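Workshop Notebook: Hex Keys, Bench Set and Loose Stock

Print this page | E-mail this page

Entry for Friday, December. Wadgate workshop, main bench. 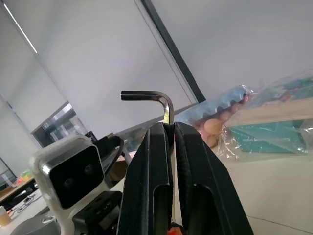
The purpose of the present entry is to record the condition of the hex keys held at the main bench and the arrangements agreed for their storage. The previous arrangement, under which all loose keys were returned to a single drawer, had ceased to be satisfactory. Keys of adjoining sizes were being put back together and taken out again in error, and two cap screws on the Pirnow fixture were rounded in consequence.

Sorting began at 9.30. Each key was wiped, tried in the go/no-go block and placed in one of three trays: fit for use, to be dressed, and to be scrapped. Keys were judged on the last few millimetres of each arm, where the corners of the hexagon take the load. A key with bright, rolled corners was not accepted even where it still entered the block without play. Discoloration along the flats was disregarded.

The stock book gives 229 keys, including those in sealed sets. The book was not amended today. It should be brought up to date once the scrap tray has been signed off, and not before, as the last correction was made twice.

Dressing. Where only the tip of the long arm was worn, the end was cut back square on the fine wheel and cooled frequently in water. M. Fakhoury has asked that no key be shortened by more than 8 mm in total, and that the short arm be left alone if it is already at the limit for the Hamdan housings. This has been adopted. Any key showing blue after grinding is to go to scrap without further trial.

Twisted keys. Several of the smaller sizes showed a visible twist when laid against the straight edge. These had most probably been used with a length of tube over the long arm. The practice is not permitted on this bench. Where a screw will not release, the correct course is penetrating oil, a period of waiting, and the T-handled driver.

Storage. The drilled block from job 1716 is to be fixed at the back of the bench, with metric sizes on the left and imperial on the right. The two series are not to share a row. I. Khoury will stamp the sizes on the front face. Until this is done, keys are to be kept in the labelled tins and the drawer is to remain closed.

Outstanding:

Order replacements from Cuneck, part line 689, long-arm pattern. The short pattern was supplied last time and does not reach the lower screws on the Pirnow fixture.

Replace the two rounded cap screws. Check the remaining screws in the same ring for damage to the sockets.

Ask stores whether the spare 2.5 mm keys were issued to the other shop or mislaid.

Wheel requires truing before any further dressing is attempted.

Bench cleared at 16.15. M.F. to countersign.

Recent entries

Pirnow fixture: cap screws and torque settings
Drilled tool block, job 1716
Care of the fine grinding wheel
Hamdan housings: access to lower fixings
Return of borrowed hand tools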